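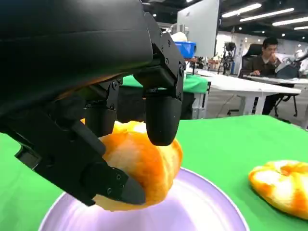

2021-05-27

Got to the lab before 7 and the hand was already acting up. Same complaint as last night: you tell it to open, the log says it opened, and the thumb stays where it is. Power cycled it, it came back, ran clean through the warm-up, and I let myself think it was a cold start thing.

The task this week is buns. Pick up a bun, put it on the plate, back off, repeat. We need a full set for Cantero and we are behind. I got 41 good ones before lunch, which was better than I expected, and then it failed on the next pick.

What happened, as well as I can put it together from the log: the fingers closed, the arm lifted, the arm moved over the plate and came down to release height. Open command sent. The fingers opened. The thumb did not. The program took the open as done and started the retreat, and the bun went up with the hand, pinned between the thumb and the palm. Then the next cycle began and it tried to close on top of that. The thumb motor went over its current limit and stayed there. The hand software is supposed to cut power after 2 seconds of that. It didn't. I hit the stop.

The bun was in pieces by then. Crumbs went down into the thumb joint, and I spent a good part of the afternoon with a brush and a small hex key getting them out. I did it with the hand unplugged and the tag on the plug. I was tempted to leave it powered so I could jog the thumb while I cleaned, and I'm glad I didn't, given that I no longer trust what that thumb does when it's told to hold still.

The overcurrent cutoff bothers me more than the thumb. A sticky joint I can live with for a few days. A cutoff that doesn't cut off is a safety problem, and people put their fingers near that hand all day to reset the food. I went back through the settings and found the limit had been changed in the update we took from Ulline. The old file had the timeout on for all digits. The new one has it on for the fingers and blank for the thumb. Blank seems to mean no timeout at all. I can't tell whether that was on purpose. Wrote to them and attached both files and the log. No answer yet.

Put the old file back. Tested it with a block of foam in the grip, three times, and it cut power each time. That isn't enough testing but it was what I had time for.

Also changed our own program so it reads the thumb position after an open and stops if it hasn't moved. Should have been in there from the start. We were trusting the command and never checking the joint.

New rule until I hear back: arm stopped and hand off before anyone reaches in to move a plate or a bun. Wrote it on a sheet and taped it by the stop button. It will slow us down and there were some faces about it.

Filed the incident form. The form asks for "injury or near miss" and has no box for a hand that didn't let go, so I picked near miss.

Tomorrow: pull the thumb and look at the tendon guide, ask Nundton if they have a spare, buy more buns.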